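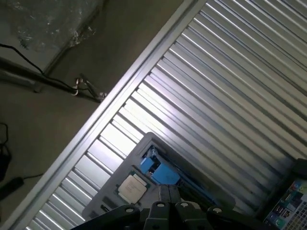 Inna Tymoshchuk has guided people over the tidal flats of Nestitz for 5 years, and she still takes off her shoes before she answers a question about them. Her small company, Flekska, brings guests on foot to the seal banks and back again before the water returns. I asked her what a visitor notices first. "The lines," she says. "When the sea goes out, the sand has long ridges, all parallel. It looks like ribbed metal, silver and gray, with a bright light along every edge and dark in the grooves. People expect mud, and they become quiet." The quiet is good for the seals also.

She did not plan to be a guide. She came to Nestitz to work one summer in a hotel kitchen, and on her free mornings she walked out with an old fisherman who collected worms for bait. "He spoke very little and I understood half of it. But he showed me where the ground is soft, and this I understood completely."

Small groups, slow walks

Flekska takes 12 guests at most, although the rules of the bay would permit more. The walk to the Gemeck bank is 4 kilometers in one direction, and the group stops often. Inna carries a rope, a compass, a radio and a large bag of dried apricots. At the bank, everybody must stay 100 meters from the seals.

"Some guests are disappointed with this distance," she admits. "They have seen photographs on the internet where a seal looks in the camera like a dog. I give them my binoculars and we sit down. After a while they forget to be disappointed."

In February there are no seal walks, but she goes out by herself to look at the channels, which move every winter. Last year the one near Bunnag moved so far that she had to give up her favorite route. She speaks about it as one speaks about a shop that has closed.

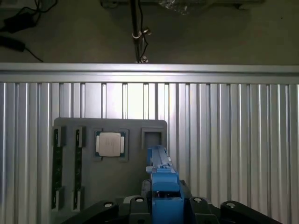
What the bay can carry

On the busiest summer days the village receives 900 visitors, and most of them never leave the dike. Inna would prefer that they come in spring or autumn, when the geese are here and the rooms are cheaper. "In July I am tired, and the beach is tired," she says.

Would she like Flekska to grow? She thinks about it for a long time - long enough that I start to drink my cold tea. "Maybe a second guide," she says finally. "Someone who likes to get up at four in the morning. If you know such a person, please send them to me."

Walks start from the steps behind the old harbor office. The hour changes with the tide, so guests should ask the evening before, and bring wool socks.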